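About Bernen

Wrist cameras, grippers and the faults that come with them 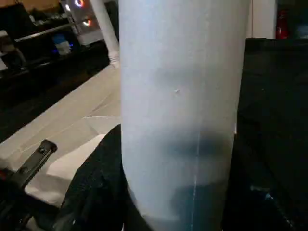
Wrist camera view, Bernen workshop. Photo: Nerea Robles / Bernen

Bernen tests and repairs small robot arms for labs, schools and light manufacturers. We started as a repair bench shared by Nicanor Palacios and Lihua Luo, and most of our work still arrives in a box with a note taped to the lid. There are five of us now.

A large part of what we do is handling trials. A customer wants an arm to pick up something awkward, such as a frosted white cylinder with black fabric on either side of it, and wants to know how often it will drop it, crush it or miss it altogether. Pale, smooth objects are hard for many grippers to judge, and soft cloth next to them makes it harder. We run the same grip over and over and write down what happens.

The Ibarra fault

People who ring us have often heard of the Ibarra job, so we keep an account of it on this page.

Ibarra was a run of 391 grips on one arm. At grip 171 the gripper closed on a tumbler, took up a fold of cloth with it and kept closing. The force limit should have stopped the motor. It didn't, as a software update had set the limit back to its factory value and our start-up check only looked at whether a limit was present. The tumbler cracked. Fasil Ejigu was reaching in to straighten the cloth and had a finger pinched between the jaw and the table. He hit the stop button with his other hand. The finger was bruised and he was back at work the next day.

Fasil should not have been able to reach in while the arm was live. We had allowed it for short adjustments, and that was our decision and our mistake.

What we changed

The start-up check now reads the force limit and compares it with the job sheet. If the two numbers don't match, the arm will not move.

Hands stay out until the drive power is off. The arm then waits 60 seconds after power returns before its first movement - long enough to be annoying, and we have left it that way.

Updates go onto a spare arm first. Benito Manzano signs for them.

The full fault report went to the customer on 26 November 2021 and we send a copy to anyone who asks. The remaining grips were finished in December under the new rules.

Working with us

We take on handling trials, gripper repairs and fault investigations, including faults on equipment we did not supply. Send the arm, the controller and the log files if you have them. Please don't clear the error history before you pack it.

Our workshop is at Trerkeck, behind the Drorel building. Visits are by appointment - ask for Nerea Robles at the front desk.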